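The long way to a clean bathroom floor

So I have moved house again. Third time in six years, and if I ever tell you I'm thinking about a fourth, please come round and sit on me until the feeling passes.

The new place is in Gullbridge, which for those of you who don't know it is one long street, a bakery that sells out by ten, and a hill. I'm at the top of the hill. The removalists were not thrilled about the hill. I'd told them on the phone, I'd used the word "steep" twice, and still the younger one got out of the truck, looked up, and said "right" in the tone my dad used to use when the mower wouldn't start.

I love it, though! It's a funny old rental with a sunroom stuck on the back and a bathroom tiled by somebody with strong opinions, and in the mornings you can see a strip of water between two roofs if you stand on the left side of the kitchen. I've been standing on the left side of the kitchen a lot.

Anyway, what I wanted to write about is stuff. My stuff, specifically, and how much of it there was.

I packed the last place in December, in a heatwave, with a fan on my feet and the cricket on the radio. My mate Callum Sugden came over to help and made the mistake of offering to number the boxes. He's a stocktake person by trade, he can't help himself. We finished on 111. For one woman and a cat! And I'd had a clean-out beforehand, a proper one, with four trips to the op shop and a very awkward conversation with my sister about a bread maker she gave me.

Callum wrote a little list to go with the numbers, and I've kept it on the fridge because it makes me laugh. Box 16 says "lids". No containers, only lids. Box 40 says "cords (unknown)". There's one near the end that just says "ask her", and I've unpacked it and I still couldn't tell you.

The rule I set myself for this house is that nothing comes out of a box unless I can say where it lives. It sounds very grown-up and it's been an absolute pain. It means the sunroom is still a wall of cardboard months later, and Rey (the cat, for the newer readers) has claimed the top row and will not be negotiated with. But it also means the rooms I have finished are finished. The linen cupboard closes. I know where the sticky tape is. I've never in my adult life known where the sticky tape is.

The laundry and bathroom went first. Small rooms, quick wins, and you feel like a champion by lunchtime. I did chuck out three half-empty bottles of the same spray cleaner and one sponge I'd rather not discuss.

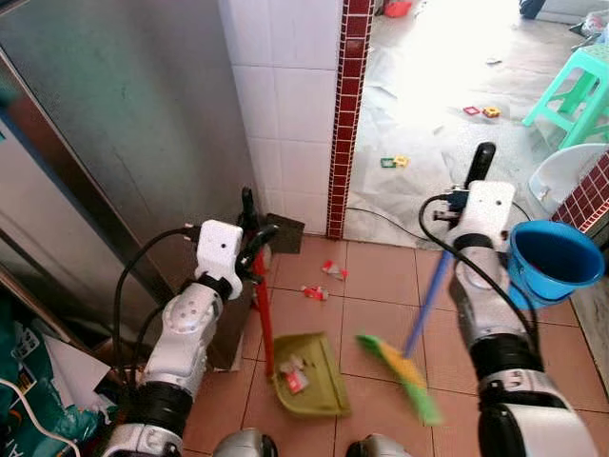 Broom and dustpan duty on the tiles.

The kitchen was a different beast. I've got a thing for mugs, as most of you know, and the cupboards here are about as deep as a paperback. I lined everything up on the bench and made myself pick. Two days, that took. I'd put one in the op shop box, walk off, have a cup of tea, and come back and rescue it. In the end Kacper Piątek from next door wandered over to borrow a ladder and got roped in as judge, and he was merciless. "Do you drink from this?" No. "Gone." "Is this one chipped?" Only a bit. "Gone." He let me keep the Hukine ones, all of them, because he reckoned they looked like they belonged to a person who had her life together. I'll take it.

(He did forget the ladder. It's still leaning in my hallway waiting for him.)

Then there were the books, and I don't want to talk about the books. I'll just say the removal quote was $1,076 and I'm fairly sure half of that was paperbacks. I've let go of one bag. One! I got as far as the street library at the bottom of the hill, put them all in, and walked home with a different one under my arm, a gardening thing from the seventies with the most gorgeous brown-and-orange cover. It has a chapter on rockeries that's practically a love letter.

I've also had to buy things, which felt a bit rich after all that chucking out. The bedroom has no wardrobe, just a sort of hopeful alcove, so I ordered a hanging rail from Prindeo for $169 and put it together on the floor with a butter knife because the screwdrivers were in a box marked "shed". There's no shed here. It wobbles a touch if you take a coat off it too fast, so I don't take coats off it too fast.

A few of you asked in the comments last time whether I'd do one of those capsule wardrobe challenges now I've got the bug. Look, no. I did read a book about it and got quite worked up at the part where she thanks her spare scarf. I've got seven cardigans and they're all the same shade of green and each of them has a job.

What I would say, if you've got a move coming up, is do the boring rooms first and leave anything with photos in it until you've got a whole afternoon and some biscuits. I opened the photo box on a weeknight, standing up, meaning only to shift it from one side of the hall to the other, and I was still there at half past ten with my coat on, looking at Nan on a beach in a hat the size of a bin lid. Didn't get any dinner. Toast, I think.

There are still nineteen cartons in the sunroom by Callum's list, and he's coming up in a fortnight with his marker pen to see how I've gone. I'm planning to hide a few under the bed before then. Next post will be the garden, such as it is: one lemon tree, one tap, and a lot of slope. If anybody knows what grows on a slope, in sand, in the wind, please tell me below, and please don't say agapanthus.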